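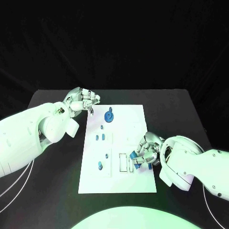
My sister-in-law asked before I left why anyone would drive 52 miles to watch a machine put pegs in a board, and she repeated the question by text while I was parking. I told her I would let her know. I used to assemble small pump fittings for a living, and I had wanted to see one of these two-armed robots close up for a while.

The open day was at the Gatari workshop in Cududdale, in the long brick building behind the feed store. They hold it every August. Doors opened at ten and I got there a little after, which meant I missed the welcome talk and had to park on the grass. A person at the door gave me a sticker and a printed sheet with the demonstration times. There were three rooms open. Coffee was free and the rolls were two dollars.

The first room was mostly conveyor equipment and a palletizer that stacks boxes. I have seen those before and did not stay. The second was a talk with slides, which was full. The third room was the one I had come for, with the white two-armed robot at a dark table, a black curtain behind the table, and a white board in front of it with blue parts on it.

They call the setup Semar. The sheet said it is a test bench for assembly work, and that the same board gets used over and over so they can compare one week with another. The parts are simple. There are pegs, blocks, a bigger cylinder, and a gear with a hub in the middle. The board has outlines marked on it as well. It looked a lot like a toddler's toy, and I heard several people say so.

The demonstration ran every half hour. The person running it talked for a few minutes first, and I wrote down what I could.

The hands have fingers, with metal at the joints. I had expected the flat two-jaw kind, since that is what I have seen on factory arms. She said a two-jaw gripper would be quicker for most of these parts and they know that. They want to learn how to handle things that were made for people to handle, and a hand is a better place to start for that. One of the men near me did not think much of this answer and said he would take the jaws. She said a lot of their customers would too.

The robot mostly works from cameras in its head. A screen on the side wall shows what the head camera is getting. I found I watched the screen more than the table. From the robot's side you notice how much of the view gets covered up by its own hands. When it reaches across the board, the hand covers the very thing it is reaching for. I had the same problem with my own thumbs for years and never thought of it as a problem.

Then it ran. I will describe the first run I saw, because the later ones were much the same.

It was slow. I want to be fair about it, but it was very slow. The right hand came down over a part, stopped, adjusted, stopped again, and closed its fingers. Then it lifted the part and waited before it moved off. The left hand stayed up out of the way for a good while and then came in to steady something, and I could not tell what made it decide to do that. I asked afterward. The answer was that it had learned from people operating the arms by remote, and that those people had tended to do it.

On the second run it dropped a peg. The peg rolled off the board and the robot went on for a few seconds as if it still had it. The operator stopped it, put the peg back and started over. People laughed a bit, but I liked seeing it. At a trade show they would have played a video.

The sheet had some figures on it. They had logged 894 practice runs on this board since spring. I asked how many of those had gone all the way through without a person stepping in, and she said she did not have that number with her. I would have liked to see it printed next to the other one.

I also asked what was hardest. I guessed the gear, since lining one up can be a pain. She said the small pegs gave them more trouble. There is not much to hold, and once the fingers are around one the camera can hardly see it. That matches my experience. Big parts were never the ones that ended up on the floor.

The motion software comes from Lahtinen, which had its own table in the hallway with brochures and a bowl of mints. I took a brochure but it was mostly about licensing. The man there was friendly and did not know much about the hands.

Kids were let through to the front for the noon run, and one of them asked if it got tired. The operator said the motors get warm and they give it a rest after 8 runs. I thought that was a decent answer.

I stayed for four runs altogether. Two finished clean, one had the dropped peg, and one was stopped because a hand had come too close to the edge of the board. They did not make excuses for any of it. I have been to demonstrations where every question got turned into a sales pitch, and I did not get that here.

If you go next year, some practical things. Get there before ten if you want a spot on gravel. Stand on the left side of the room, where you can see both the table and the screen. The building is not air conditioned and the third room gets stuffy by noon. The rolls were gone by half past eleven.

I had lunch at the diner on the way out of Cududdale and was home by three. My sister-in-law got a longer answer than she wanted. She has asked me to find out whether it can do dishes, and I have sent them an email.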